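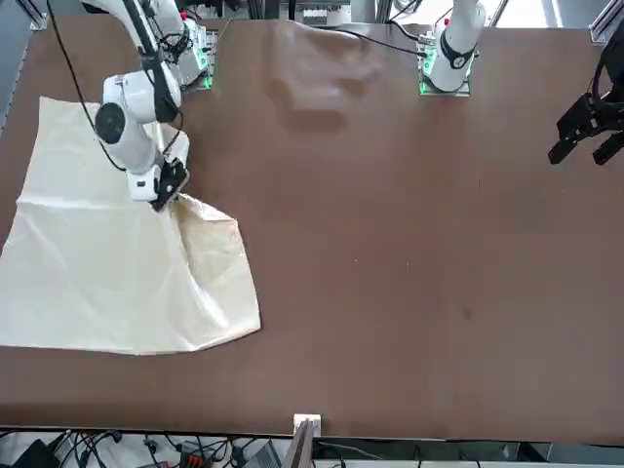

双腕のロボットで布を扱うとき、作業前の点検はどこまでやればいいのか?

毎回全部やる項目と、週1でいい項目を分けて紙に書いて、毎回のほうは誰がやっても7項目を飛ばさない。うちはこれで回してます。

昨日Parvathi Salianさんからほぼ同じことをメールで聞かれて、返事を書いてたら長くなったのでブログに置いておきます。急いで書いてるので雑です。

まず毎回の7項目。

非常停止ボタンを実際に押す。見るだけはダメ。押して、止まって、解除して、復帰まで。
ケーブルが関節に巻き込まれないか、腕をゆっくり端から端まで動かして確認。
指先の汚れ。布に移る。白っぽい布だとすぐわかる、濃い色だと気づかないまま何十回もやってしまう。
テーブルの上に余計なものがないこと。ネジ1本でもダメ。
速度の上限が低いほうになってるか。画面で数字を読む。
可動範囲に人の手が入らない立ち位置。床のテープの外。
前の人のメモを読む。

最後のが一番さぼられる。うちのノートはTiltikという名前の共有ファイルで、9月に紙から移行しました。移行してから読む人が減った気がする…紙のほうがよかったかも。印刷して机に貼るか検討中。

速度の話をもう少し。上限は通常の50%、布を替えた直後の最初の数回はもっと落とす。薄い布はつまんだときの持ち上がり方が全然違うので、前の布の設定をそのまま使うと指先がテーブルに当たる。Wolludusの案件で一度やりました。テーブルに跡がついて、指先のパッドも交換。パッドの在庫がなくて2日待ち。あれは自分が悪い。

つかむ位置のルール。角から少し内側、二枚重ねでつかまない。重なってたら一回放してやり直し。やり直しも回数に入れて記録する。ここ、Bjartur Toftさんとかなり揉めたところ。向こうは「成功だけ数えればいい」派で、こちらは全部残す派。結局、全部残して後で分けることに。前回のまとめだと記録681回のうち65回がやり直しで、これを消してたら布ごとのクセがまったく見えなかったと思う。今はToftさんも全部残してくれてまs。

もう片方の腕の話も。片腕しか使わない工程でも、使わないほうの腕は決めた待機位置に置く。「じゃまにならないところ」みたいな書き方は禁止。人によって違うから。待機位置には名前をつけて、手順書にその名前で書く。うちはSeidelの手順書の書式を真似させてもらってて、一行に動作ひとつ、主語は必ず「右腕」「左腕」。右左はロボットから見た右左。これを最初に書いてない手順書が多すぎる。カメラの画面で見ると逆になるので、新しい人はほぼ全員まちがえる。自分も最初の月は画面の枠に付箋を貼ってました。

週1のほうは、固定ネジの増し締め、ケーブルの被覆、電源まわり、バックアップ。床に近いところの配線は特に見る。掃除機のノズルで引っ掛けるやつがいるので(自分です)。

あと規格のこと。産業用ロボットのISO 10218とか、協働ならISO/TS 15066とか、読んでおくべきなのはもちろん。ただ、現場の紙に規格番号だけ書いても動作は変わらないので、うちは番号は別紙にまとめて、現場の紙には「何をするか」だけ。リスクアセスメントの記録も別ファイル。設備を動かしたらやり直し。テーブルの高さを変えただけでもやり直し。面倒だけどやる。

布の置き方は、まだルールにできてません。毎回きれいに広げて置くか、わざとしわを残すか。Tasnessの人たちは置き方を何種類か決めて順番に回してるそうで、それがいいかなと思いつつ、順番の管理がまた増える。来週もう一回相談しす。

Parvathiさん、とりあえずこんな感じです。7項目の紙はあとで送ります。文字が小さいのでA4じゃなくてA3で印刷してください。

2019/11/11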